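Two Arms and a Bunch of Keys

From the Bakuvis workshop newsletter, March

If you've wondered what all the whirring is about in the evenings, it's the two-arm build, and it has come a long way this winter! We started out wanting a pair of arms that could work at the height of a table, mostly so we'd have an excuse to learn how to make two of anything move together. Now we have both arms wired, both grippers closing when they're told to, and a task that sounds so easy I was a little embarrassed to write it on the planning sheet: pick up keys, hang keys on a hook.

Keys are wonderful things to practice on. They're cheap and you already own some. They also slide around on a smooth top, and the ring never lies the same way twice, so the fingers have to come in low and nearly flat or they just push the whole bunch along. Then at the hook everything changes – the ring has to hang open and face the right way, and a thin wire hook gives you very little room to be wrong. I've spent whole evenings on the last inch and enjoyed nearly all of them.

The big change since the last newsletter is the cable routing. We used to tie everything tight to the arm segments, which looked great and pulled a connector out the first time the elbow went past its usual range. Now we leave a generous loop near each wrist and a second one lower down. It looks messier (I know, I know) but the plugs stay put. If you're building along at home, run each joint by hand through its full travel with the power off before you tie down a single cable, then add a bit more slack than you think you need.

The control side is still Nonus, our own little program, named by a vote I lost. It got a new slow mode, which caps every joint at 42 percent of normal speed, and I can't recommend it enough for early runs. You get time to see a bad approach coming and reach for the stop button. We also moved the gripper closing force into its own settings file, so you can change it between runs without restarting the whole thing. Small job, huge relief.

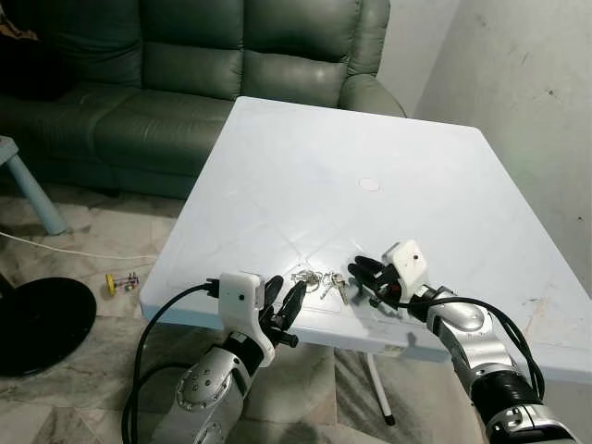
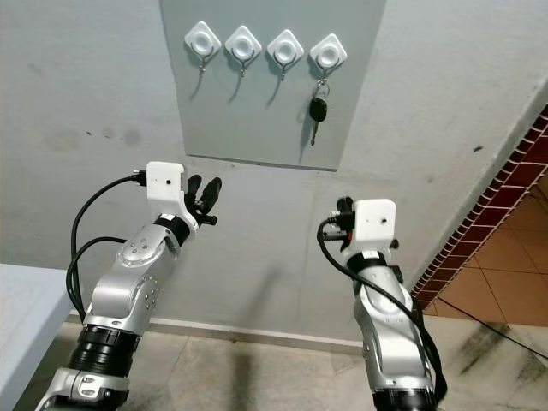 We went with adhesive hooks so that moving the row wouldn't mean drilling. Press them on firmly and leave them overnight before hanging anything. I skipped that step on our first board and had a hook come down with the keys still on it, and for a good while I blamed the gripper.

Now the numbers, for those of you who like them. Our longest session so far ran to 61 tries at the full task, from tabletop to hook, and over half of them ended with the keys hanging. The misses were mostly at the hook end. The ring twists in the fingers on the way up, and by the time it gets to the wall it's side-on to the wire. I want to try a softer pad on the fingertips next, and there's a competing idea to use the second arm to steady the ring before hanging it. Both are worth a go and I'd love to see them run back to back.

The arm notes and the wiring sketch are in the Vultley binder on the shelf by the door, and the fingertip drawings are in the folder marked Subramaniam. Please put them back in the same order. If you have scraps of thin rubber sheet or old mouse pad at home, bring them in, any color, even small bits. We need pieces 2 inches long or more for the fingertips, and 4 good ones would cover the first test. Odd keys are welcome too, especially ones with a chunky fob, and I'm usually at the bench from seven in the evening if you'd like to have a turn at the controls.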